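Irkeswood Refurb Parts
Home > Desktops > Barebones and project cases

Dell desktop, barebones with CPU fitted, no cooler 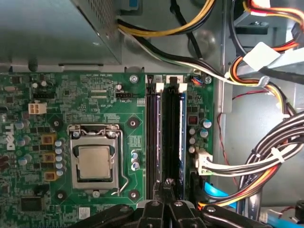 Does it come with a cooler?
Coolers are sold separately, pick one at checkout or bring your own. Don't power it up without one, not even for a quick test.

What you get
Case with power supply, Dell motherboard, processor in the socket. Green board, DELL printed on the edge. Power supply stays in the case, we don't ship it loose. Side panel goes in the box too, wrapped seperately so it doesn't scratch.

What you don't get
Cooler, memory, drive, keyboard, mouse, monitor, power cord. No operating system. No thermal paste either unless you add the small tube (one tube does several builds, don't buy two).

Who buys these
People with a dead Dell and a good drive. Parents and kids doing a first build. A couple of repair classes over in Wutstead. If you want something to plug in and use tonight, go look at the Ready to Run page instead.

Before you order
Each unit gets bench tested with our own cooler and our own memory, then those come back out. We check that it posts, the fans spin and the USB ports work. The pass slip is taped inside the side panel. Keep it, you need it for a return.

Processor model is written on the slip. It varies by batch so ask if it matters to you. We'll read it off and email it back, same day if you write before 4 in the afternoon.

Cooler fit
Four holes around the socket. Measure hole to hole before you buy a cooler somewhere else, the spacing is not the same on every board and we can't take back another shop's cooler. The Retamal low cooler in our list fits this one. The Retamal tower does NOT, the side panel won't close over it. We tried.

Fan lead goes on the header marked FAN_CPU. Check the plug on your cooler fan against the header first. Some need an adapter lead, we stock those.

Fitting notes
- Power cord out. Hold the power button in for a few seconds.
- Lay the case on its side, good light, no carpet.
- Leave the processor where it is. Lever stays down.
- Wipe the top of the processor with a lint free cloth and a little alcohol. It may look dull or blotchy even after, fine.
- Small dot of paste in the middle. Pea size at most.
- Cooler straight down, no sliding around. Screws in a cross pattern, few turns each.
- Plug in the fan. People forget this one constantly.
- Memory next, push until both ends click.
- Turn it on with the side off first and make sure the cooler fan is spinning before you close up.

If it beeps at you, reseat the memory. If it stops with a fan warning, the plug is off or its on the wrong header. If nothing at all, check the wall outlet and then the power connectors, stuff does come loose in shipping.

Front button leads
Leave them where they are unless you're moving the board to another case. If you do move it, take a phone picture of the wires first. Dell layouts aren't the same as the generic ones and a generic case may need a adapter. We don't support case swaps, you're on your own there.

Condition
Used. Expect scuffs on the outside and a bit of dust in the corners. We blow them out, we don't detail them. Dents big enough to bend the panel go to the scrap shelf and don't get listed.

Add ons
Retamal low cooler with fan
Irnau paste, small tube
Memory, tested pulls, matched to your board
Power cord
Fan adapter lead, 6 inch

Tick the boxes at checkout and it all ships in one carton.

Price and stock
$32 each, cooler not included. 6 in stock as of this morning. More due in October, can't hold any without payment. Schools and classes taking 4 or more, email first and we'll do a better price.

Shipping and pickup
Ships double boxed. Flat $10 shipping. Pickup at the Irkeswood counter is free, use the side door and ring the bell, have your order number ready.

Returns
Thirty days if it doesn't post. Send it back with the slip and whatever memory you tried, we'll test with both. Bent socket pins are not covered, see above about leaving the processor alone.

Questions on fit or batch go to Lautaro Yáñez at the parts desk. Put the order number in the subject line pls.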